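3.2 Session records and the treatment of feature rounds

The operator export supplied by Drilard contained one row per paid spin, with bonus rounds stored in a separate table and joined on session key. Each row carried the stake, the gross return, the balance after settlement and a time stamp to the nearest second. Two titles were retained for analysis: Pullosance, a five-reel game with fixed paylines, and Jurovon, which uses the same reel layout but awards free spins through a collected symbol meter. Both were offered under identical minimum and maximum stakes during the March sampling window.

The export held 762 sessions. Eleven were removed at the cleaning stage, eight of them for missing settlement rows and three for a change of currency part way through play, leaving 751 for the models reported in Section 4. No session was removed on the basis of its length or its net result. Excluding short sessions is common in earlier work on slot play, but the practice biases the estimate of stopping hazard in the first minutes and was avoided.

Free spins present a coding problem. They cost the player nothing, yet they take time and alter the balance. Following the scheme set out by Hyun in the Mokoena technical note, the whole feature was collapsed to a single event and its return was credited to the spin that triggered it. The alternative, in which every free spin is a separate event with a stake of zero, inflates the apparent hit rate of Jurovon relative to Pullosance and makes the two titles hard to compare. 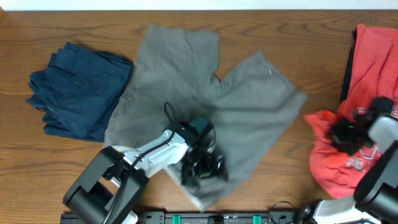
Figure 6. Three garments on a wooden tabletop, the navy one folded and the light gray one spread out.

Losses disguised as wins were coded separately. A spin was placed in this category when the gross return was greater than zero and less than the stake. On both titles the game plays its usual win sound and animation for such spins, so a coding based on display alone would have merged them with true wins. We kept both codings. The display coding is used only in the sensitivity analysis, and its coefficients are given in the appendix.

Stake changes were recorded as a signed difference between consecutive paid spins. Where a player used the autoplay function the stake was constant by design, and those runs were flagged so that they would not be read as a decision to hold. Manual and autoplay spins were then modelled with separate intercepts. The flag depends on a client-side message that is not always delivered. When it was absent, a run was treated as autoplay if the interval between spins did not vary by more than one second over at least eight spins.

Time on device was measured from the first paid spin to the last settlement. Idle gaps longer than six minutes were taken to end a session, and play resuming after such a gap was given a new key. This threshold is shorter than the operator's own log-out limit. Longer thresholds were tested and had little effect on the ordering of the coefficients, although the standard error on the autoplay term increased.

All rows were checked by Yu-na Hyun against the balance column, using the identity that the closing balance must equal the opening balance less total stakes plus total returns, adjusted for deposits and withdrawals.

Correspondence: Yu-na Hyun | © 2022 the authors | Back to top
6 shares | 0 comments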